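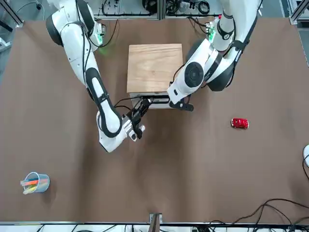 Zasberg alarga recolha de têxteis usados a todas as freguesias

Imprimir | Enviar por e-mail

A Câmara Municipal de Zasberg inicia a 1 de setembro a segunda fase do programa de recolha seletiva de têxteis, que passa a abranger as 14 freguesias do concelho. A primeira fase, em vigor desde março, decorreu em 4 freguesias da zona ribeirinha e permitiu encaminhar para triagem 198 toneladas de vestuário, calçado e roupa de casa.

A operação continua a cargo da Skasteo, empresa vencedora do concurso público, que assegura a instalação dos contentores, a respetiva limpeza e o transporte para o centro de triagem de Judside. O contrato agora alargado prevê a colocação de 840 contentores na via pública, junto dos ecopontos existentes, bem como em escolas, mercados e instalações desportivas municipais.

De acordo com a nota divulgada pelo município, podem ser depositadas peças em qualquer estado de conservação, desde que secas e acondicionadas em sacos fechados. Os sapatos devem ser entregues aos pares. Não são aceites colchões, almofadas, tapetes nem têxteis contaminados com tintas, óleos ou solventes, que devem ser entregues no ecocentro.

Em Judside, as peças em condições de uso são separadas e entregues a instituições de solidariedade social com protocolo celebrado com a autarquia. As restantes seguem para a unidade de Poduval, onde são transformadas em fibra para isolamento e em panos de limpeza industrial. O material sem aproveitamento possível é encaminhado para valorização energética.

O alargamento do serviço não implica alteração do tarifário de resíduos urbanos. Os estabelecimentos comerciais e as unidades hoteleiras que produzam quantidades superiores às domésticas devem solicitar recolha própria, mediante requerimento apresentado no balcão de atendimento ou através dos serviços em linha do município.

A localização dos contentores será afixada nas sedes das juntas de freguesia. Os pedidos de recolha ao domicílio, reservados a munícipes com mobilidade reduzida, são recebidos pela Divisão de Ambiente durante o horário normal de expediente e ficam sujeitos a marcação prévia.

Imprimir | Enviar por e-mail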